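Inicio | Soporte | Mis incidencias | Base de conocimiento | Salir

Incidencia 371 - Correo / Listas de distribución - Estado: pendiente de cliente

Abierta el 13 de mayo de 2021, oficina de Pollcombe

El boletín de Osteo no sale completo. Lista de 600 suscriptores, se envía, el panel dice "entregado" y a partir del 300 nada. Ni rebote ni error. Probado dos veces, mismo corte. Reiniciado el servicio de correo, igual.

Por si fuera cosa del peso. No creo.

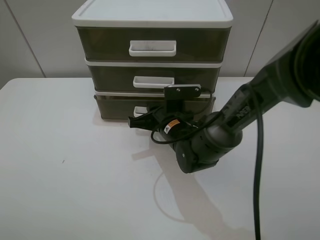 Lorna Gunn: Por el peso no es, si fuera eso fallaría con todos. ¿Habéis mirado el límite por hora del servidor de salida? En Trurkberg nos pasó igual en agosto, el contador se quedaba enganchado y descartaba el resto sin avisar. Mandadme el log de la cola, no el del panel, que el del panel no sirve.

Vale, mirado. Límite por hora en 300, justo. No lo habíamos tocado nosotros, estaba así desde la migracion. Log de la cola subido a la carpeta compartida.

Cambios hechos:
- límite subido a 600
- cola vaciada a mano
- reenvío solo a los que faltaban

Resultado: salen casi todos. Quedan 62 en diferido, todos del mismo dominio, idahosa. Respuesta del servidor remoto: 451, intente mas tarde.
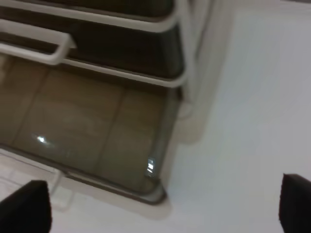 El 451 huele a lista gris. He dejado reintento cada media hora en vez de cada cinco minutos, que asi solo empeora. También revisado SPF: faltaba la IP nueva, añadida. DKIM bien. DMARC ni idea, no tengo acceso al DNS de esa parte, que lo mire quien lo lleve.

Pendiente:
- confirmar que los de Idahosa entran
- que el panel deje de decir "entregado" cuando no lo está (abrir incidencia aparte??)

No cerrar todavía porfa. Mañana miro la cola a primera hora y digo algo.

Etiquetas: correo saliente, límite de envío, cola, SPF

Usamos cookies propias y de terceros para mejorar tu experiencia en el portal de soporte. Aceptar | Configurar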